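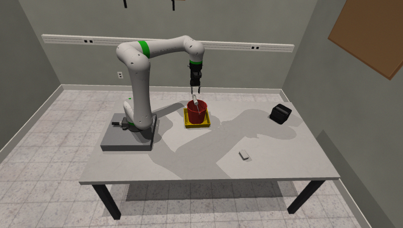
Grasp scoring is the part of our stack I want to spend most of the time on today, so I'll go through the planner quickly. The planner takes a target pose, samples candidates around it, throws out the ones in collision and hands the rest to the scorer. On this slide the fingers are open and pointing straight down over the red bucket, with the white handle-like object just under them. The handle is tilted, and the old scorer hated that. It wanted the gripper lined up with the long axis of the object and gave a straight-down approach close to zero.

(Pause. Ask who has run Stenlow. If most hands go up, skip the next paragraph.)

Stenlow is our simulation runner. It loads a task file, sets the object poses from a seed and logs every planner call with its timing. Fitomum reads those logs and replays one attempt at a time. Both run from the same config, and you can change the scorer without rebuilding anything.

The test set has 1,055 seeds. With the old scorer, 690 of them gave at least one grasp the arm could reach. The others failed in two ways. Either every candidate hit the bucket wall, or inverse kinematics had no solution near the wrist limit. We were logging both as "no grasp found." Macario Espinoza split that into two error codes in January and that made the rest of this work possible.

What changed in the scorer:
Axis alignment is now a soft cost.
Clearance is checked along the whole descent. Before, we only checked the final pose.
We keep the top 20 candidates and pass the best 4 to the trajectory optimizer.

Walk through the cost terms on the next slide. Don't read the weights out loud, they are in the repo.

Known problem: thin rods. The collision mesh is padded, so a rod near the rim looks like it touches the rim. Reducing the padding fixes that case and breaks others. Mösli has a per-link padding branch, not merged.

If there's time, show the Grusby replay. Otherwise go to questions.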